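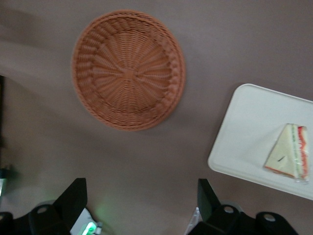 Girari Cell FAQ: Grippers and Setup
November, by the Terkthorpe workshop desk
2 min read

How often are the finger bolts checked?
Every Tuesday, before power-up. Tighten in 4 passes, alternating sides.

When should the finger plates be replaced?
After 37 shifts, or sooner if a tip is chipped.

Do both arms need the same zero point?
No. Zero each arm separately and save both files.

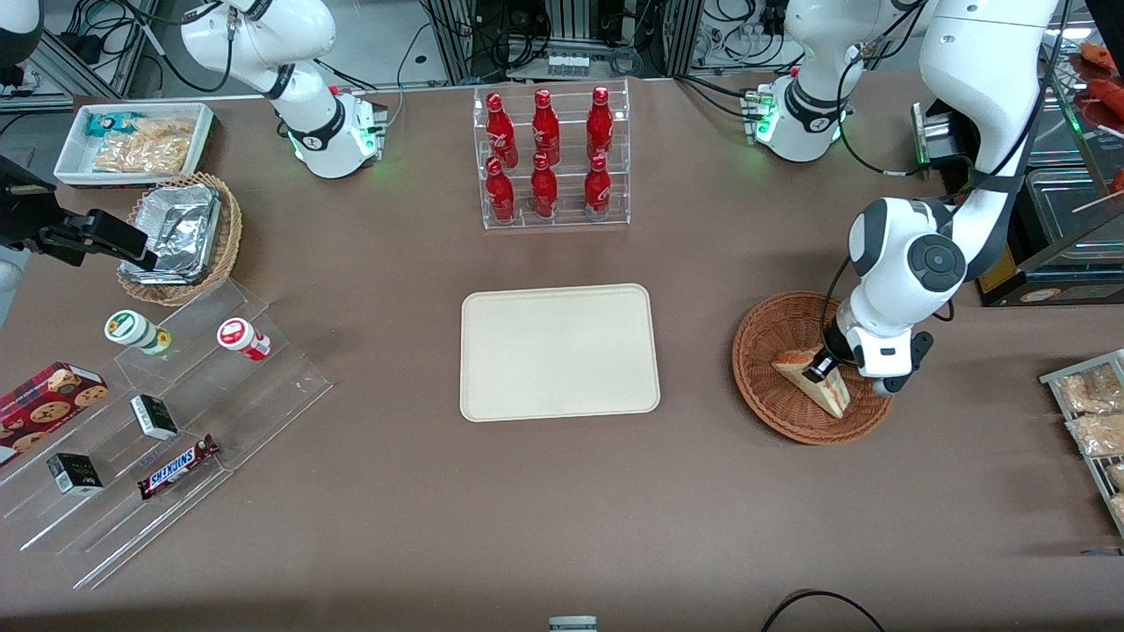 Left arm gripping a wrapped sandwich in a wicker basket.

We use cookies to improve this site. Accept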